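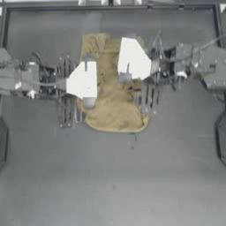
Right, I finally finished the Coughlan documentary last night and I have been bursting to talk about it, so settle in. Thread!

For anyone who missed the whole business: Coughlan are the band who walked off stage at Wastum Hall in November, halfway through the second song, and then said absolutely nothing for months. No statement, no interviews, not so much as a sad black square. The gossip pages had them splitting up, suing each other and moving to a farm.

The film is called Ida, after their first van, and I went in expecting a puff piece. It's so much better than that! The band let the crew keep filming through the worst bits, including a row over a setlist that goes on for seven minutes and had me watching through my fingers.

Best part by miles is the drummer's mum. She gets maybe four scenes and steals every one. She had photographers outside her house for a week and she talks about it so plainly, making tea the whole time, that I had to pause it and have a little walk round the kitchen.

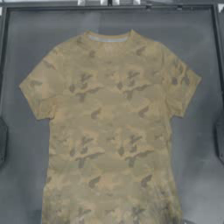 And she's very funny about the rumours too. She kept the cuttings! There's a whole drawer of them, and she reads out the one about the farm in a newsreader voice while the drummer begs her to stop.

What I hadn't understood before is how young they all were when Rarkell signed them. The singer was still doing a paper round. You see the old rehearsal footage and they're children — lovely, cocky, badly dressed children — and then it cuts to them on a 46-date tour looking like they haven't slept since Easter.

I do think it lets the label off lightly. Rarkell get one bland line of text before the credits and I'd have liked someone to push them harder. If you've seen it and disagree, come and tell me, I'll happily argue about this all evening.

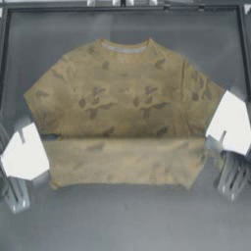 The clothes deserve a post of their own. Somebody has gone to real trouble with the archive stuff and you can date every clip by what the bassist has on. The early gigs are all stripes, then comes the long stretch where he lives in one tan camouflage T-shirt, same sort of thing as the one in the photo with the darker blotches all over the chest and sleeves, and he wears it to an awards do. An awards do! Next to people in velvet! I loved him for it then and I love him more now.

Also the live version of the closing song, the one from the comeback show in the tiny room. It's a different arrangement, much slower, and the crowd sing the last verse without being asked. I've played it around 329 times since breakfast and the neighbours have been very patient.

A few people asking where to watch: it's on the band's own site, you rent it for two days, and there are subtitles. The extra scenes come with it, so don't skip those, the van gets a proper send-off.

Going back in for a second watch tonight with crisps. Replies are open if you want to shout about the drummer's mum with me.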